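# Packing soft toys and small stuff in a box with torn top edges

Asked in Home & Storage > Boxes and Packing · 2853 views

I'm packing up a mix of soft things to send to my sister's kids, and the box I have is the right size but the top is in bad shape.

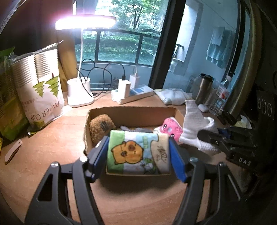
The box used to hold a desk lamp from Korlow and it has been open and shut a lot of times. The bottom is fine. I pushed on it from the inside and it doesn't give. The top edges are rough all the way along and the left side is the worst, very ragged. I could trim it but then I lose height, and I don't have much height to spare.

What's going in:

- a curly brown plush
- a bright pink plush with white edging, shiny black eyes
- a white knitted piece, chunky, with a braided loop on it
- a gray-lavender fabric thing that can be folded however I want
- pocket tissues, the kind with a cartoon capybara on the pack
- 12 pairs of kids' socks
- a few coloring books, thin ones

I have more of the tissue packs in a drawer and was planning to use them to fill the gaps, so the packing material is something they can use. My sister's kids go through a lot of tissues in December anyway.

My questions are:

1. Can I still ship in this box if I fix the top, or am I asking for trouble?
2. What order should things go in? Every time I put the two plush toys in first, they take the corners and nothing else sits flat.
3. Will the rough cardboard snag the knit? The loop already caught on the edge once when I was pulling it out.
4. Is it a bad idea to have tissue packs pressed up against plush for a week or more?

It's going by ground, through the Queiroz counter in the hardware store, and they don't repack anything for you. If it's badly closed they just hand it back. I'd like to get it right the first time. I have brown paper, a roll of clear packing tape, and scissors. I can buy something if I need to but I don't want to spend more than the toys cost.

**linen_drawer**

---

**backstep_mailer**

You can use the box. Soft goods are about the most forgiving thing you can ship, and a weak rim matters a lot less than a weak bottom or weak corners. Check the four upright corners before you do anything else. Run a thumbnail down each one. If it's split for more than the width of your hand, use the box for storage and find another one. If the corners are sound, go ahead.

For the top, I would trim it. I know you said you don't have height, but you only need to take it down to the lowest point of the ragged part, and plush compresses. Do it like this:

1. Empty the box.
2. Draw a line around all four sides with a ruler, just under the worst tear.
3. Cut along the line with scissors. Go slowly at the corners.
4. Run one strip of packing tape over the cut edge all the way around, half on the outside and half folded in. Press it down with the back of a spoon.
5. Cut a flat lid from another piece of cardboard, 10 cm longer and wider than the opening. Score it 5 cm in from each edge, slit the corners, and fold the sides down so it sits over the top like a shoebox lid.
6. Tape the lid on with two strips across and then one full loop around each direction.

Step 4 takes care of your snagging problem too. Knit catches on raw cardboard very easily, and the braided loop is the part that will go first. Even with the edge taped I would put the knitted piece in a plastic bag or roll it up inside a sheet of brown paper with the loop tucked to the middle.

Packing order, bottom to top:

- Coloring books flat on the bottom, with a sheet of brown paper under them.
- Folded gray-lavender fabric on top of the books, laid out to the same size as the box floor.
- Plush toys lying on their backs, end to end if they fit that way, otherwise side by side. Don't stand them in the corners. Once they're standing, the middle of the box turns into a hole and everything else falls into it.
- Socks, rolled in pairs, into whatever spaces are left around the plush. They work better than paper for this.
- Tissue packs flat in a single layer over the toys.
- Knitted piece on top of everything.

Shake it gently before you put the lid on. If you hear the books slide, add paper at the sides.

Weight isn't going to be a problem. I sent a box with almost the same kind of contents last winter and it came in at 10 lb with three hardcover books in it.

*Marked as helpful by linen_drawer*

---

**Zoltton_garage**

just buy a new box. Pistard sells singles near the registers, mine was cheap. Torn boxes get rejected at half the counters around here and then you're standing in the parking lot with a tape gun

also take the eyes into account – black shiny ones scratch if they rub on cardboard. wrap the pink one

---

**quiltsandcrates**

I agree with most of the first answer but I'd do two things differently.

**On the tissues.** The tissues themselves won't hurt the plush. The thing to look out for is scent. Some pocket packs are perfumed and the smell will move into anything fuzzy that's shut in with it. Open one pack and smell it. If it's unscented, tuck them anywhere. If it's scented, put all of them together in a zip bag and squeeze the air out. Check that the sticky tab on each one is pressed down too. I've had one come open in a box and the lint stuck to everything with a pile.

I'd also move them from the top layer to the sides. A tissue pack has a little spring to it, so a row standing on edge along a wall makes a decent cushion, and it keeps the toys from rubbing on the cardboard. On top they just slide around.

**On the trimming.** If you really can't lose the height, you can build the edge back up. Cut four strips from a spare carton, 8 cm tall and as long as each side. Tape them to the inside of the walls so half the strip stands above the ragged part, then tape the outside where the old edge meets the strip. It takes longer and it looks homemade, but the wall ends up double thickness right where the lid goes on. I did this for a carton that had been opened with bare hands, and the Queiroz counter took it without a word. Your counter may be stricter.

Whichever way you do it, cover old labels and barcodes. If the Korlow box has a printed barcode on the side, put brown paper over it. Scanners pick up the wrong one more often than you'd think.

For the knit, skip the plastic bag if there's any chance it's damp. Paper is fine for a week.

Write the address on a piece of paper and put it inside on top of everything before closing. I also put in a short list of what's in the box.

---

**linen_drawer**

Thanks. The corners are okay, one has a small split near the top, less than a finger long, and it'll come off with the trimming. I measured again and I can lose the height if the plush go in lying down, so I'm doing the cut and the separate lid.

Smelled the tissues and they're unscented. They're going along the sides, on edge. Wrapped the pink one in brown paper with the face covered, and rolled the knitted piece with the loop in the middle.

One thing I still don't know is whether the loop around the box should be clear tape or the reinforced paper kind. The hardware store has both.

---

**backstep_mailer**

Clear is fine for that weight. Use the paper kind if the box is going to sit somewhere cold, as clear tape can lift in the cold. Rub it down hard either way, mostly at the edges of the lid.

237 people found this page helpful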